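# Clearing a long shared counter before closing (the short way)

Wrote this for Lizeth who has the late shift starting Friday, then Wajid wanted it too, so it's going up here. Typed fast. Fix what you need. 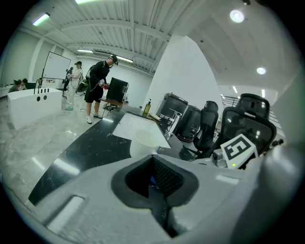
Counters first, always. Floor after, chairs last. Ours is a long run of glossy black top and it's a pain, every fingerprint, every ring, every bit of lint. You also can't wipe around stuff and call it done. A big white sheet lying on the counter with a cup sitting on top of it is the classic one: people wipe up to the sheet, stop, start again on the other side. Then somebody lifts the sheet in the morning and there's a line. So everything comes up. Cup, sheet, papers, bottles.

## What you need

- 2 microfiber cloths, one damp one dry. Not the fluffy yellow ones, they shed
- spray bottle, water with a drop of dish soap
- a tray or shallow box for loose things
- trash bag, plus one for paper
- a folder for any papers that look like they matter

No glass cleaner. Nidia used it for a month and the top went streaky and we spent ages getting the film off.

## Step 1. Cups

Walk the whole counter once with the tray. Only cups, mugs, glasses. Don't stop for anything else or you'll be reading somebody's notes ten minutes later. I have done this.

Look inside before you tip. People park screws and earplugs in cups. If there's a drink in it and the person is still in the room, ask. If they've gone it goes in the sink.

Rinse right away. Coffee that dries overnight needs a soak and then the morning person has to do it, and the morning person is me.

## Step 2. Paper

Three kinds, roughly.

**Big sheets.** Lift with both hands from opposite corners, straight up. Don't drag. If there was a cup on it check the underside for damp. Damp ones hang over a chair back till the end, then go flat. Blank and clean, keep. Rings on it, paper bag.

**Small loose sheets.** Tap into one stack. Printed side up. Anything with handwriting on it goes in the folder even if it looks like nothing. We lost Zoila's measurements in November that way and she had to redo the whole Bezerra order.

**Everything else.** Receipts, labels, sticky backing. Bin.

Folder lives at the far end of the counter by the wall. Not in a drawer. If it goes in a drawer it's gone.

## Step 3. Bottles

Pump bottles stay on the counter but they have to move while you wipe. Pick up from the body, not the pump, the heads on ours unscrew themselves. Wipe the bottom of the bottle too!! That's where the sticky ring comes from, it isn't the counter.

Put them back against the back edge. Label facing out. If one's down to the last inch write it on the list, we buy the Cotby refill and it takes a few days to come.

## Step 4. Wipe

Start at the end farthest from the sink and work back.

1. Spray the cloth, not the counter. Spraying the counter gets drops on whatever's next to it
2. Long strokes the same direction as the counter. Circles show on a shiny top
3. Overlap each pass by half a cloth
4. Dry cloth straight after, dont wait for it to air dry or you get spots
5. Crouch and look along it with the lights on. Streaks only show from low down

Missed a patch? Damp corner of the cloth, then dry. Don't redo the whole length.

Dried glue or tape gunk: warm wet cloth laid on top, leave it 5 minutes, then a plastic card held flat. No blades. Wálter tried a blade at the Wirnalano place and that scratch is still there.

## Step 5. Bins and chairs

Bins on wheels live near the counter so you can sweep stuff straight in while you work. Good. But roll them out at the end and wipe the counter edge behind them, it gets splashes. Empty if they're over half. Check the wheels for string before you push them back or they drag.

Chairs: mesh backs just need a dry brush top to bottom. Arms get the damp cloth. Headrests too, people forget. Then push in so the arms don't touch the counter, they leave a gray rub mark on the edge and it's a nightmare to get off.

## Step 6. Put back

Less than you took off. That's the whole trick really.

- bottles, back edge
- folder, far end
- clean big sheets, flat, one stack
- cups, no. Cups go on the shelf by the sink

Anything you can't place goes in the tray with a note saying the day. If it's still there the next Friday it goes in the lost box.

## If people are still working

Happens most nights. Don't clear their end. Do the rest, tell them which cloth is the dry one and where the tray is, and leave thier section for the morning. Bags and cables on the floor stay where they are, go around. Not worth the argument.

## Cloths

Wash hot, no softener, softener makes them smear. Hang them over the sink edge overnight, not balled up in the bucket (Wajid).

Spare cloths are in the Cultov box under the sink. Tell me when there's only a couple left and I'll order more.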